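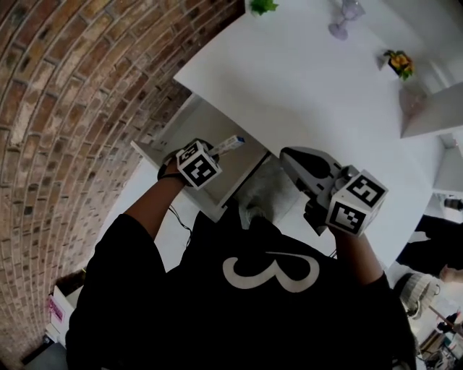 My back doesn't hurt tonight, and I keep noticing it. For years, by this point in a shift week at Dradwood I'd be on the floor with a tennis ball under one shoulder blade.

If you've read this blog a while you know the packing hall. We put together small gift and household orders, and until last September every one of them was lifted, turned, checked and boxed by hand. A good shift was roughly 800 boxes. Now the Osberg line does the lifting and the turning, and some of us have moved over to teaching, as everybody calls it. You strap the cubes on, pick up the grippers and do a task the way you'd want an arm to do it. Then you do it again. Then somebody moves the glass a little to the left and you do it again!

I love it. I really didn't expect to. It took me a couple of shifts to stop squeezing the grippers like I was hanging off a cliff, and now I catch myself thinking about how I reach for things in my own kitchen – which hand goes first, where my elbow ends up, why I always tip a cup before I set it down.

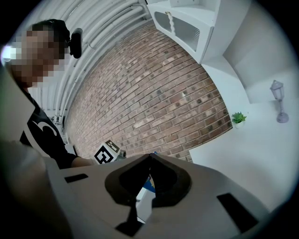 What changed for the rest of the crew

We had eight people on the old line and we still have eight, though the jobs look pretty different. Three teach, two look after the arms, and the others handle the odd orders the line spits back (anything with ribbon, basically). The pay bump for teaching came through after a long back and forth, and I'm glad we pushed for it. What we're handing over is years of knowing how stuff wants to be held.

Not everyone is happy. The hall is quieter in a way some people miss, and you can't chat while you're recording a take the way you could over a packing bench. Breaks have gotten louder to make up for it. I'd also like a straight answer on what happens once the Ornero site opens, and I've asked for one twice.

Still, I did 103 takes today and I want to go back tomorrow. Next up is folding tissue paper, and I have opinions about tissue paper.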